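Labor Markets, Unit 8: Reading the Job Vacancy Figures

Handout for the Wednesday group. Bring it to the seminar along with your copy of the Pruvdale tables.

Last unit dealt with the unemployment rate. This one looks at the other side of the market, the jobs employers are trying to fill. Most statistical offices run a survey for this, and the wording changes from place to place, but the basic definition is close to the same everywhere. A vacancy is a paid position that is open on the survey date, that the employer is actively trying to fill from outside, and that could start within a short period, often 30 days.

Note what the definition leaves out. Positions filled by internal transfer don't count. Neither do jobs the employer means to advertise next quarter. One advertisement may cover several positions, and the same position may be posted on more than one site, so a count of online ads is a poor stand-in for a vacancy count.

Vacancy rate

The vacancy rate is vacancies divided by the sum of vacancies and filled jobs, times 100. Take the Pruvdale district in the tables. It has 14,000 filled jobs and 800 vacancies. The total is 14,800, and the rate comes to 5.4 percent. A common mistake is to divide by filled jobs alone, which gives 5.7 percent. Check which version a source uses before you compare it with another.

Tightness

Tightness is vacancies divided by unemployed people. If Pruvdale has 400 unemployed, tightness is 2. There are two openings for each person looking. A ratio above 1 is usually called a tight market and a ratio below 1 a slack one, though the cutoff is a convention. It says nothing about whether the people looking have the skills or live close enough to take the openings.

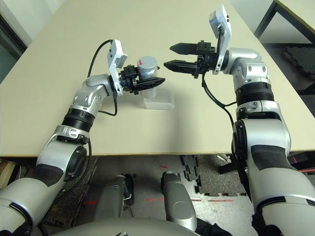
Yamila Cáceres objected in seminar that a high ratio can also mean the jobs on offer are bad ones, with pay so low or shifts so awkward that they stay open for months, and that calling this a labor shortage takes the employer's side of the story. Her point is a fair one and you should be able to answer it. The usual check is to look at wages. If employers are short of workers and able to pay more, pay for new hires should be rising. In the Lodhi tables it is flat for 3 quarters while vacancies climb. Think about what that suggests.

The Beveridge curve

Plot the unemployment rate on the horizontal axis and the vacancy rate on the vertical axis, one point per quarter. The points normally slope down from left to right. In a recession the economy moves down along the curve, with few openings and many people out of work. In a recovery it moves back up.

A shift of the whole curve outward is a different matter. It means more vacancies at the same unemployment rate, and it is generally read as worse matching. Possible causes are a skills gap, housing costs that keep people from moving, or slower hiring procedures.

For next time

Work out the vacancy rate and tightness for Plilberg and Sturnau. Plot both on one chart and label the quarters. Write one paragraph on whether the Sturnau points show a movement along the curve or a shift. Show your working for the rates. Late work goes in the tray by the office door.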